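双臂换夹爪之后怎么调:我的笨办法

上回写完单臂标定,好几个人留言问双臂怎么弄,那就接着写。我手上这套是两条臂配两只电动夹爪,之前用的是Onix的窄指,这回换成Fokitz的宽指,想看看装塑料架子这种活儿哪个更顺手。先说结论:各有各的脾气,看你夹什么!

第一步,断电再拆。别学我,第一次带电拔线,控制器直接报错,重启了三遍才认回来。拆下来的螺丝按左右臂分开放,长度不一样,混了很烦。

第二步,走线。这一步我返工最多。线要留出一个大弯,手腕转到极限也不能绷紧。做法是先不固定,手动把腕关节左右各转到头,看线最紧的时候在哪儿,再多留一截,最后才上扎带。左右两边都要单独试,别以为镜像过去就完事了(我就是这么以为的)。

第三步,改参数。打开控制器里的夹爪页,先做零位:全闭,记零;全开,看行程读数。我这只全开读数是2,000,左右臂应该一样,差太多就重新做一次零位。夹持力从低往高加,我最后停在379,塑料筋能夹住,也没压出印子。再往上加,薄的地方就开始变形了。注意这个数是控制器里的刻度,不是牛顿,换一家夹爪就得重来。

第四步,铺布。台面上垫块黑布,白色零件放上去相机好认多了。布有褶子没关系,我用的深度阈值比较宽,褶子基本滤得掉。

第五步,分工。一只手夹住底座的筋负责稳住,另一只手去管立杆那边。先让稳住的那只闭合到位,再放另一只动,顺序反了底座会跟着转,我试过,满桌子跑……Harpreet Kowalchuk建议在两个动作中间加2秒等待,加了以后确实稳不少。

说说对比。窄指伸进凹槽很灵活,抓圆杆容易打滑;宽指抓杆踏实,可是靠近杆根部的时候老蹭到旁边的东西,进场角度得斜着来。我现在的习惯是宽指从侧下方往上靠,离杆还有一点距离时降速,速度调到平时的三分之一就够了。

还没试的:Godoy那款软指垫,九月到货,到时候再补一篇。有问题留言,参数文件也可以找我要。 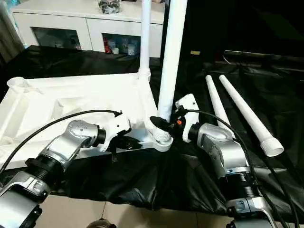 双臂装底座:左爪夹筋,右爪靠在立杆根部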